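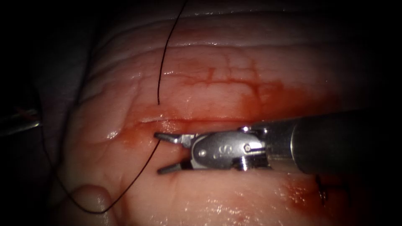 Why does it cost so much for a hospital to get a robot that helps with operations?

Because the price on the front of the brochure is only the start. After the machine come the tools that fit on its arms, the people who mend it, the lessons for the surgeons and the room to put it in. Some of those bills arrive again every single year.

Think about a bike. You save up and you buy it. Then you need a lock, a helmet, a pump and, sooner or later, a new tyre. A surgical robot is like that, except that the new tyre can only be bought from the firm that made the bike, and the firm decides when your old one is worn out.

What the robot does and doesn't do

The word "robot" makes people think of something that walks in and does the job by itself. The sort we are talking about doesn't. A surgeon sits at a set of controls and moves their hands, and the arms copy the movements on a smaller scale. The tools at the ends of the arms are thin, so they can go in through small cuts. A tiny camera goes in as well and shows the surgeon what is happening, much bigger than it really is.

Look at the tool coming in from the right. Its two pointed jaws are open in a V, next to a narrow cut, and there is thin black thread lying in a loose loop. Thread like that is for stitching. Sewing is fiddly enough on a school cushion, and this is soft, slippery stuff with fine blood vessels running through it. So you can see why a surgeon might want a tool that bends like a wrist.

Does that mean every hospital should have one? Be careful here. Surgeons were stitching people up very well long before robots came along, and most of them still do it with tools held in their own hands. A clever machine can be useful and still be the wrong thing to spend the money on.

The tools that run out

The long tool has joints and little cables in its wrist. Cables wear with use, and makers don't want a worn one inside a patient. That is fair enough. So many tools are given a set number of uses, and the robot keeps count. When the number is reached, the tool won't work any more.

Let's make up a hospital and give it a tool that costs 3000 pounds and lasts for 10 operations. That is 300 pounds each time it is used. Most operations need more than one tool, so if 2 tools are needed, it comes to 600 pounds before anybody has paid for the bandages.

Who chose the number 10? The maker did. Perhaps the tool really is tired by then. Perhaps it could do a few more. A good buyer asks to see the tests, and keeps asking if the answer is "trust us".

How often will it be used?

This is the question that matters most, and it is the one that brochures skip. Suppose looking after the machine costs the same whether it is busy or not. If it does 300 operations in a year, that cost is shared out between 300 patients. If it does only 40, each of those operations has to carry a much bigger slice.

You can try it with sweets. Say a bag costs 3 pounds. Share it between 30 children and each pays 10p. Share it between 3 and each pays a pound. The bag hasn't changed at all.

Hospitals are sometimes too hopeful about this. They guess that the robot will be busy all week. Then it takes months for the surgeons to learn it, one of them moves away, and in July half the team is on holiday. A careful plan has a gloomy guess in it as well as a cheerful one.

Three salespeople

Imagine that three firms want to sell our hospital a robot. We'll call them Seltar, Wundo and Tilletti.

Seltar has the cheapest machine. Its tools cost the most, and no other firm's tools will fit.

Wundo will let you have the machine for no money at all at the beginning. Hooray! But you have to promise to buy a certain number of tools every year, even if you don't use them.

Tilletti costs the most to buy. The tools are cheaper and the repairs are included for the first few years. After that the brochure goes a bit quiet.

Which one is best? You can't tell yet, and neither can the hospital, until it has added up all the years it means to keep the robot. Wundo's free machine might be the dearest of the lot.

Things that get left off the list

– Practice time. Surgeons need to train before they use the robot on patients, and so do the nurses who set it up. While they are training they aren't doing other work.

– Cleaning. Thin tools with tiny joints are hard to clean. The hospital may need different washing machines for them (not the sort you have at home).

– Space. The arms are big and so is the part where the surgeon sits. Some rooms have to be changed, and some floors have to be checked.

– A spare plan. If the robot stops halfway through, the team must be able to carry on by hand. The ordinary tools still have to be bought and kept ready.

– Getting rid of it. Old robots are heavy, and few people want them.

But isn't health more important than money?

Yes, and that is exactly why the sums matter. A hospital has one pot of money. If a lot of it goes on a robot, it can't also go on beds, scanners or more nurses. Sometimes the robot will be the right choice, for instance where there is a kind of operation that is very awkward to do any other way. Sometimes a hospital wants one mainly because the hospital down the road has got one. You may know that feeling from the playground.

When you next read that a new robot is "better", try asking: better than what, for which patients, and who says so? If the answer to the last one is "the people selling it", find somebody else to ask as well.

Words to know

Suture: a stitch, or the thread used to make one.
Incision: a cut made on purpose by a surgeon.
Service contract: a promise to look after a machine, paid for every year.

Comments

mwaipopo
I read this with my class and they wanted to know if you can have a second-hand one. Can you?

gridlock_gran
Wundo sounds just like my phone deal.

pencilcase9
i still think the robot is cool even if it costs loads

theatre_nurse_north
Glad you put the cleaning in. It always gets forgotten at the meeting – and then it lands on us.

More to read

Why do school printers need such dear ink?
Who pays when a robot breaks down?
Should our library buy a robot to sort the books?
How to read a brochure without being fooled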